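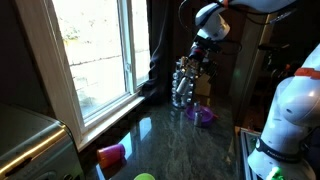 Figure 1. Spice carousel, bowl and two small metal objects on the kitchen counter, with both arms in position.

Can a Machine Put the Spices Away? Final Report of the Household Chores Project

1. Purpose

The question given to our group was whether present-day machines can carry out ordinary chores in a home or a shop without a person standing by to help. The question is too broad for a single term, and our supervisor, Howard Cropper, advised us to choose one chore and study it closely. We chose the handling of spice jars at a rotating rack. The chore is small, it is done in most kitchens, and a person completes it in seconds with little thought.

This report sets out how the work was done, what we observed, and what we believe can fairly be concluded. A second group studied shelf restocking at the Baert hardware store in Prultanberg. Their results are reported separately and are mentioned here only for comparison.

2. Setting

All trials took place in the kitchen of the Grisosley house, which the department uses for teaching. The countertop is dark green stone with a high polish, and the counter runs along a window. We did not alter the room. Curtains, cups and appliances were left as they would be on a working day, and the lighting was whatever the window provided.

The polish of the stone deserves mention. Bright reflections of the window lie across the counter for much of the day, and a glass jar standing in such a reflection is difficult to separate from the surface beneath it. We had expected the jars themselves to be the main problem. In our notes, however, the counter is named as a cause of error nearly as often.

3. Method

The chore was divided into two tasks. In the first, the arm was to pick up a jar from the counter or from the purple plate and lift it clear. In the second, it was to bring the jar to the rack and seat it in an open position. Each trial was scored as complete, partly complete or failed. A trial was partly complete if the jar was lifted and held but not seated.
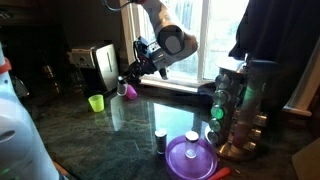

A person was permitted to reset the objects between trials but not during them. If a jar tipped over, the trial ended at that point. Jars were placed by hand in positions drawn from a list prepared in advance, so that no member of the group could favor an easy arrangement. The lime and pink cups were kept on the counter as obstacles, sometimes upright and sometimes on their sides.

In total we recorded 531 trials between February and April. Of these, 100 were set aside as practice and are not included in the results. Planning of the arm's movements was done with Dulletti, the software package used in the department's introductory course.

4. Results

4.1 Lifting

Lifting was the stronger of the two tasks. The arm picked up and held the jar in 85 percent of the scored trials. Most failures occurred when the jar stood close to another object, or when the fingers met the metal cap at an angle and pushed the jar away. Jars on the plate were somewhat harder than jars on bare stone, as the raised rim left less room for the fingers to approach from the side.

4.2 Seating in the rack

Seating was considerably weaker. Roughly 40 percent of the jars that were lifted were also seated. The rack is built from rounded, shiny parts, and it turns. A light touch in the wrong place moves the open position away from where the arm expects it to be – a person corrects for this by holding the rack still with the other hand. Our procedure used one arm at a time and allowed no such correction. 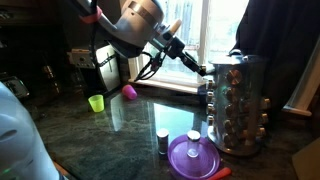
4.3 Time

We did not set a time limit, and this was a weakness in our plan. Several completed trials took so long that few households would accept them. A future group should record the time of each trial from the start and should report it beside the completion rate.

5. Discussion

The results support a limited answer. A machine of this kind can do part of the chore, in a real kitchen, with daylight and clutter. It cannot yet be relied upon to do the whole of it. The gap between the two tasks was the clearest finding of the term, and the group at Baert described a similar pattern: boxes were picked up well and placed poorly.

It should also be noted how much of the work remained with us. Jars were set out, fallen objects were picked up, and the rack was turned back to its starting position by hand. If those minutes were counted, the chore took more human effort with the machine than without it. 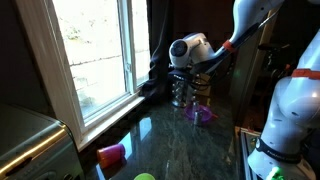

Opinion within the group was divided on whether a different rack should have been used. Two members argued that a fixed rack with straight shelves would have given a fairer test of the arm. The remaining members held that households buy racks that turn, and that the machine must deal with the kitchen as it is. Both views are recorded at the request of our supervisor.

6. Recommendations

Further work should begin with the use of both arms together, one to steady the rack and one to seat the jar. Trials should be repeated under evening light, when the window is not reflected in the counter. The list of jar positions and the scoring sheets have been left in the department office for the next group.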